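From: Hina Gondal
To: Liment furniture list
Date: 1 Nov 2018
Subject: Re: Long gap down the middle of a wood table

Hello everyone, and thanks for all the kind notes on my last message. I've been meaning to answer this one properly.

> We are looking at one of the Teuber tables for our break room, the kind
> with the strip top in two panels. Does the gap between them drive you
> crazy? I keep picturing crumbs. And does the top need oil or can we just
> wipe it and forget it?

We've had ours since April, and I worried about the gap too, so I do sympathize. It runs long and narrow across the top, and then there's a spot where it opens up into a notch — I like to pass a charger cord down through it. Crumbs do get in, I won't pretend otherwise. I run an old butter knife wrapped in a dishcloth along it when I think of it, and that seems to be enough for us.

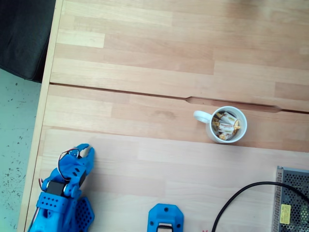 Our table, with the candy mug just below the notch.

As for oil, we put on two thin coats of the Drernel when it arrived and one more over the summer. Wipe it on, wait, wipe it off, and go with the strips. A 200 ml can did the whole top and I still have a good bit left on the shelf. I'd skip the wax, which left smears on our old table that I never did get out.

The mug lives there all year, by the way. It's plain white and I fill it with wrapped candies, and people who come over to ask one quick question end up staying to chat, so be warned! I do lift it up when I wipe the table, as a mug left sitting will leave a ring sooner or later.

If you want to see the table before you order, write to me off list and we'll find a time. You're welcome to bring your tape measure — and do have a candy.

Warmly,
Hina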